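Die Arbeitsplatte gehört leer
Von Lok-yiu Kwok, September 2020
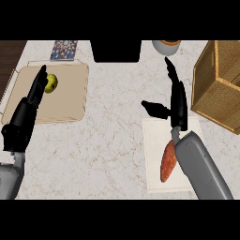
Marmor, ausgerechnet

Ich fange mit einem Geständnis an: Ich habe mir eine helle Marmorplatte in die Küche bauen lassen, gegen jeden Rat. Meine Schwester hat mir einen Vortrag über Zitronensaft gehalten, der Verkäufer bei Bech hat geseufzt und mir dreimal den Quarzstein gezeigt. Hat alles nichts genützt, ich wollte die Adern! Diese hellbraunen Schlieren, die schräg durch den Stein laufen und die man sich beim Zwiebelschneiden anguckt, als wären es Landkarten.

Seit Februar liegt sie nun da, und inzwischen hat sie zwei Ringe von Rotweingläsern und eine matte Stelle, wo mir der Essig umgekippt ist. Stört mich das? Am ersten Abend ja, und zwar sehr. Inzwischen finde ich, eine Küche darf aussehen, als würde darin gekocht.

Was mich wirklich aufregt, ist das Zeug

In jeder Küche, in der ich zu Besuch bin, steht die Platte voll. Kaffeemaschine, Toaster, Messerblock, Brotkasten, dann noch so ein Gerät von Prekisa, das Dampf kann und Teig kann und laut Karton 200 Rezepte kennt (gekocht werden damit meistens Kartoffeln). Zum Schneiden bleibt ein Streifen, kaum breiter als ein Brettchen. Und dann heißt es, die Küche sei zu klein und man müsse umbauen.

Muss man nicht! Man muss den Toaster in den Schrank stellen. Ja, das ist lästig, man holt ihn morgens raus und räumt ihn danach wieder weg, das dauert keine 10 Sekunden. Ich mache das seit Monaten und lebe noch. Der Messerblock ist ganz rausgeflogen - ich benutze sowieso nur zwei Messer, und die liegen in der Schublade.

Mein Nachbar hält dagegen, eine leere Platte sehe aus wie im Prospekt von Romcombe, kalt und unbewohnt. Da ist was dran, diese Prospekte mag ich auch nicht, mit der einen Artischocke in der Schale. Aber bei mir bleibt die Platte ja keinen Tag leer. Sonntags rolle ich Nudelteig über die ganze Länge aus, das ging in der alten Wohnung in Grirau nie, da musste ich mit dem Teig auf den Esstisch ausweichen und hatte hinterher Mehl im Teppich.

Der Kredit für die Küche läuft übrigens bis 2036. Bis dahin hat der Stein bestimmt noch ein paar Ringe mehr, und ich werde weiterhin jedem Gast, der seine Tasche darauf abstellt, einen bösen Blick zuwerfen.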